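Pharmacy walk-through, Bramwell store, August

Done before opening, starting at 7:15. Items are marked OK, FIX or N/A. Anything marked FIX has to be closed out before the next walk-through.

COLD STORAGE
Refrigerator temperature log filled in, morning and evening - OK
Probe in the middle of the shelf, away from the fan - OK
Vaccines in original boxes, oldest dates in front - FIX. Two boxes were behind newer stock. Moved while I was there, but the shelf label should say which side to load from.
No food or drink in the refrigerator - OK
Door seal - FIX. The lower corner doesn't close flat. Mustari has been called and the order number is 735.

DISPENSING COUNTER
Counting trays wiped down, penicillin tray kept apart - OK
Scale check sticker current - OK
Will-call bags filed by last name - OK. Several had been waiting a long time. Return to stock according to the usual schedule and reverse the claims the same day.
Label printer - FIX. The print is faint on the left side and the refill line is hard to read. Clean the head first. If that doesn't do it, use the spare Zanari from the back office.

CONTROLLED DRUGS
Cabinet locked, key with the pharmacist on duty - OK
Count matches the log - OK
Invoices signed and dated on receipt - FIX. One had a signature and no date.

SHELVES AND FLOOR
Outdated stock pulled - OK
Look-alike names separated - OK
Aisle behind the counter at least 40 inches clear - FIX. Totes from the morning delivery were stacked there. Put them by the receiving door until they're checked in.
Step stool feet - OK

CONSULTATION ROOM
Door closes, and talk can't be heard at the register - OK
Sharps container below the fill line - OK
Emergency kit sealed, dates good - OK
Blood pressure cuffs - OK. Large cuff is in the drawer - please hang it with the other one.

TAKE-BACK BIN
Locked, liner in place - OK
Sign in view with the list of what we can't accept - FIX. The sign is faded. Reprint it in larger type.

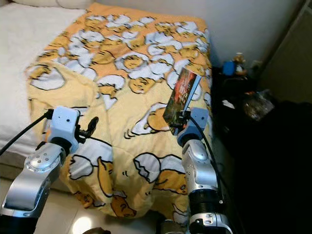
Diarmuid Madigan

Comments (3)

R.T.
Printer head cleaned, still faint on the left. Swapped in the Zanari and the labels look fine now.

evening tech
Can the totes go on the Drorner cart? The receiving door gets blocked when both deliveries come together.

Diarmuid Madigan
Cart is fine as long as it's parked against the wall. Door seal is still open with Mustari.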